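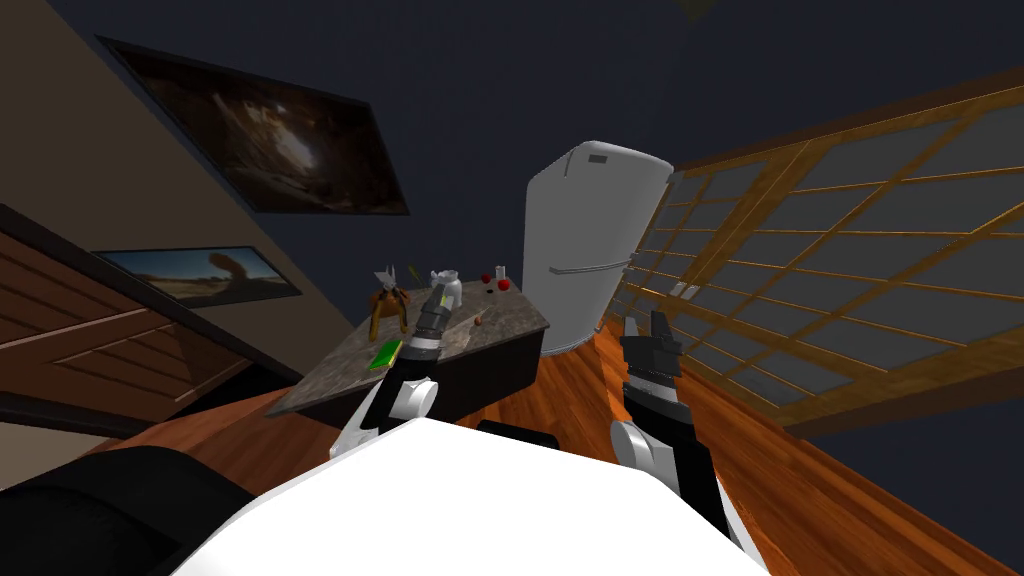 Unit 4: From the head camera to a joint command

Course notes, Mobile Manipulation Software. Frans Michiels

Read these notes before the Wednesday lab. They cover the control loop you will be editing and the faults that cost most groups the most time last year. You should already have the Truvaver workspace built and the kitchen scene loading. If it doesn't load, go back to the Unit 3 sheet.

4.1 What runs, and in what order

The software is split into separate processes that pass messages. The ones that matter for this unit are:

camera_node: publishes the rendered view from the head
detect_node: finds objects and gives each one a class, a score and a pose
scene_node: keeps the list of objects the planner is allowed to know about
plan_node: works out an arm path to a given gripper pose
control_node: turns the path into joint commands at 200 Hz

The control loop is the only part with a hard deadline. Detection is much slower and its rate changes with how much is in view. Do not call the detector from inside the control loop. If you need an object pose there, read the last one held by scene_node and check its time stamp.

4.2 Frames

Every pose in the system is given in some frame, and the name of the frame travels with it in the message header. Three are in use: camera, torso and world. The detector reports in the camera frame. The planner wants the torso frame. The scene list is stored in world, so that it stays valid when the robot moves.

The head camera is not level. It looks out over the torso with both roll and pitch, so the counter, the floor and the window bars run on a slant in the rendered view. The kitchen itself is upright in the world frame. A common mistake is to assume that "up" in the camera frame is close to "up" in the world and to add a few centimetres to one axis as a grasp offset. With this mounting, the gripper then comes in from the side. Transform first, then add the offset in the world frame. 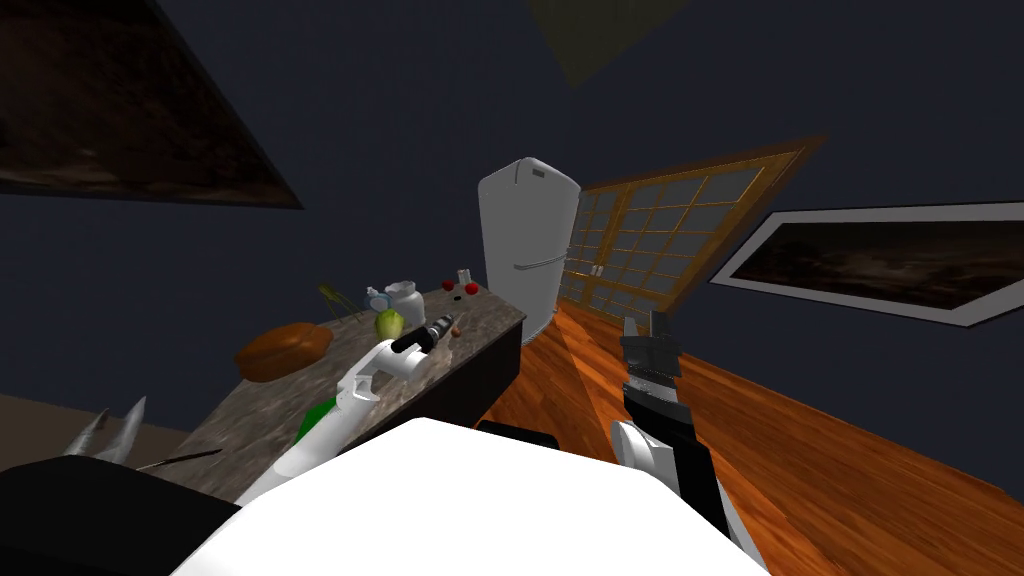

Figure 4.1. Simulated kitchen, head view. Left gripper over the counter, right gripper open over the floor.

Look up the transform using the time stamp of the camera message. If you use the current time instead, you will get the right answer while the robot is still and the wrong one as soon as it moves. This fault is easy to miss in testing.

4.3 Detections you should not trust

The detector was trained on the Brumora object set. It does well on large plain shapes such as the refrigerator and less well on small items towards the back of the counter. Small red fruits are often given the wrong class, and clear glass gives poor depth, so the pose of a glass can jump between updates. Knife blades seen at an angle may be reported as two objects.

Two more things need handling. The robot sees parts of itself: the top of the torso, both arms, and a dark part of the body low on the left of the view. These must be masked out before detection, using the joint positions from the same time stamp. Objects partly hidden by the body will also have a pose that is pulled towards the visible side. Mark these as partial in the scene list and do not plan a grasp on them.

4.4 Planning with two arms

plan_node plans one arm at a time. The other arm is treated as a fixed obstacle in whatever position it holds when the request is made. If you then move it, the plan is no longer safe and must be thrown away. The base code does not check this for you. Adding the check is part of the exercise.

Set the counter as a collision box, slightly thicker than the real surface. If the margin is too large the planner will refuse every grasp on low objects and return error 42 (goal in collision). Reduce the margin before you start changing anything else.

4.5 Lab exercise

a) Replay the log clollholm_kitchen. It has 2,855 camera messages. Plot the age of the object pose each time control_node reads it.
b) Write the self mask and show the detections with and without it.
c) Add the check on the second arm described in 4.4.
d) Move the left gripper to a point above an object of your choice on the counter and hold it there. State which frame you gave the goal in.

Hand in your code and the plot from part (a). No written report is needed for this unit.

Reading: Van der Linden course reader, the chapter on rigid transforms. The section on quaternions can be left until Unit 5.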